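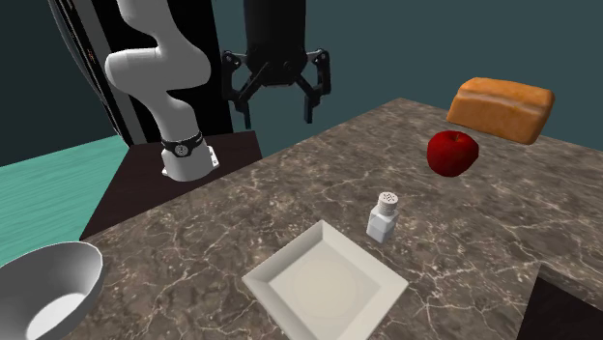

2. Teleoperated demonstrations in simulation

Work on the kitchen counter task moved ahead this period. Faith Temba and Ming-te Mok drove the arm by remote control in the Gallwood simulator and recorded 184 demonstrations. We kept 172 for training and set aside the other 12, mostly for dropped objects or long pauses by the operator.

The scene uses a plate, a bowl, a salt shaker, an apple and a loaf of bread on a marble counter. Starting positions change from run to run. New operators needed about 4 hours of practice before their recordings were usable – longer than we planned for.

The target is still 1000 demonstrations by the end of November. Hand-guided recording on the Pluvix arm has not started.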